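Manipulation Software Engineer (planning and control)
Bravano – Podau office
Posted 2026-08-11

We're looking for someone to join the small software group at Bravano, and since you'll be spending a lot of your days with us, I'd like to tell you a bit more than a job ad usually does. My name is Rainer Thiele and I look after the manipulation team. There are 15 of us in Podau, with a few more colleagues over in Zidholm who handle the mechanical side and come by when something needs a screwdriver.

Our main project is called Grube. It's the software layer that sits between a camera view and a moving arm: it takes in what the wrist cameras see, decides where the fingers ought to go, and keeps two arms from arguing over the same patch of air. Most of the objects we care about are ordinary ones, the kind you'd find on any desk, and the ones with cables are the ones that keep us up at night. 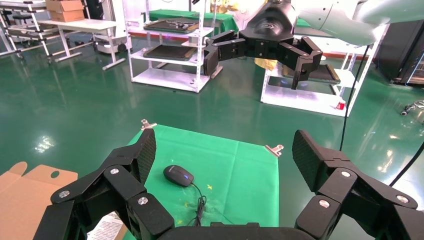

A cable is a hard thing to plan around. It bends, it slides under the hand, and half the time the perception code loses it just when the planner would like to know where it is. We have a first version of a cable tracker that works nicely in simulation and rather less nicely on the real arms, and closing that gap would be your first big piece of work. You'd have time for it – we don't expect miracles before November.

Day to day, you would write and review C++ and Python, tune grasp and motion planners, build the little tools that let the rest of us replay a failed run without crying, and spend at least 2 days a week in the lab next to the robots. We keep a library of about 300 recorded failures, and new people usually find it the friendliest way into the code.

You'll feel at home if you've worked on motion planning, visual servoing or state estimation before, and if you have had your own code run on real hardware at least once. A degree is welcome but we won't ask to see it. Patience with calibration helps a great deal, and so does being willing to say "I broke it" in the morning meeting.

The job is full time, with flexible hours and help with moving if you need it. We speak English at work.

To apply, please send a resume and a short note about something you built (a link to code is lovely, though a few honest paragraphs are fine too) to the Bravano office in Podau, marked for my attention, with reference 2357. I read every application myself, so please allow me a little time to write back.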